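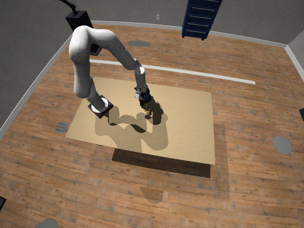
Hallo zusammen,

danke für die ausführliche Mail zur Ankerkette, die hat mich gestern Abend doch noch länger beschäftigt, als ich wollte. Ich zitiere mal und schreibe meinen Senf darunter:

> Wir liegen mit der Skivow jetzt in der Bucht hinter Noldale und
> überlegen, ob wir für den Sommer auf mehr Kette umrüsten. Im Moment
> haben wir 30 Meter und dahinter Leine. Bei Wind aus West schwoit sie
> uns zu stark, und nachts schlafe ich schlecht. Lohnt sich das
> Mehrgewicht im Bug? Und wie ist bei euch eigentlich der Ankergrund
> vor Lellum, hält der was oder ist das nur Kraut?

Also erst mal zum Schwoien: Das kenne ich gut, unsere läuft auch gern spazieren, sobald es in Böen kommt. Mehr Kette hat bei uns etwas gebracht, aber vor allem bei wenig bis mittlerem Wind. Wenn es richtig bläst, steht die Kette sowieso fast gerade, und dann hilft nur noch Länge und ein Anker, der sich anständig eingegraben hat. Was mir mehr Schlaf verschafft hat, war eine lange Hahnepot aus dehnbarem Tauwerk, von beiden Bugklampen aus. Das Geruckel war danach viel weicher, und das Knarzen vorne in der Koje war auch weg (ich hatte monatelang den Ankerkasten im Verdacht!).

Zum Gewicht: Wir haben 2 Saisons lang hin und her überlegt und dann doch umgerüstet. Der Bug liegt ein bisschen tiefer, und gegenan in kurzer Welle merkt man das schon. Dafür haben wir den Wasserkanister aus dem Vorschiff nach achtern geräumt, und damit kann ich leben. Gekostet hat uns der Spaß mit Kette, neuer Winsch und Kabeln 1.631 Euro, eingebaut haben wir alles selbst. Die Werft Stojanović wollte für das Komplettpaket gut 400 mehr, das wäre im Nachhinein auch in Ordnung gewesen, denn das Kabelziehen durch die Bilge war eine Strafe. Falls ihr das selbst macht, nehmt vorher die Bodenbretter in der Vorpiek raus und schreibt mit Bleistift drauf, welches wohin gehört.

Vor Lellum ist es gemischt. Auf der Nordseite, gleich hinter der grünen Tonne, liegt ihr auf Sand mit ein paar Krautflecken, das hält prima. Weiter drin wird es schlickig - da rutscht unser Pflugscharanker beim ersten Versuch eigentlich immer durch. Einfach nochmal hoch, alles abspülen und ein Stück weiter außen neu probieren. Im Juli wird es dort übrigens ziemlich voll, wir sind deshalb immer vor 16 Uhr da. Die Ausflugsboote hören gegen Abend auf, dann wird es richtig schön ruhig und man kann sogar vom Heck aus schwimmen, ohne dass einem dauernd jemand durch die Badewanne fährt.

Eine Frage hätte ich noch zurück: Habt ihr auf der Skivow den Kettenzähler nachgerüstet oder malt ihr noch Farbmarken? Unsere Marken sind schon wieder halb ab, und ich habe wenig Lust, die ganze Kette nochmal auf dem Steg auszulegen - im Frühjahr hat mir das zwei Paar Hosen ruiniert.

Viele Grüße vom Steg, und sagt Bescheid, wenn ihr Richtung Lellum kommt, wir haben noch Kuchen im Kühlfach!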